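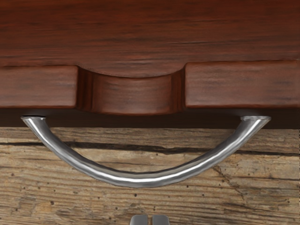 *Dark reddish-brown wood with a fine horizontal grain, in a computer rendering.*

## Moving a rent ledger without losing the arrears

Most letting agents change software once a decade, and the part that goes wrong is the ledger. Tenant names and addresses transfer cleanly. Balances often do not.

Grarkel manages 332 tenancies from two offices and moved from Patus to Niskanen in October. Patus stores rent as a running balance per tenant. Niskanen stores each charge as a separate item and matches receipts against it. A balance of minus £84 in the first system says only that the tenant owes £84. The second needs to know which month it belongs to, and whether any of it is a fee.

The firm had two options. It could bring in one opening figure per tenancy, or rebuild the history from the bank file. It chose the opening figure for accounts that were up to date and a full rebuild for the rest. The rebuild covered 18 tenancies and 1,683 separate entries, most of them part payments.

Matching was done by payment reference first, then by amount and date. Housing benefit receipts caused the most trouble, as one payment may cover several tenants and arrives in arrears on a four-week cycle. These were split by hand using the remittance slips.

Deposits were kept out of the transfer altogether. They sit in a separate client account and were entered again from the scheme certificates - slow work, but it showed up two certificates still registered under a former landlord.

Both systems ran side by side for one full rent cycle. Flevis, the add-on that sends landlord statements, was left connected to Patus until the two sets of totals agreed to the penny. Its templates then had to be altered, because Niskanen reports management fees net of VAT and Patus reports them gross.

Agents planning a similar move should ask the outgoing supplier three things in writing: how long read-only access lasts, whether attachments are part of the export, and what format the audit log comes in. Grarkel had read-only access for six months. Its inspection reports came out as PDFs with numeric file names and a separate index, which was loaded last.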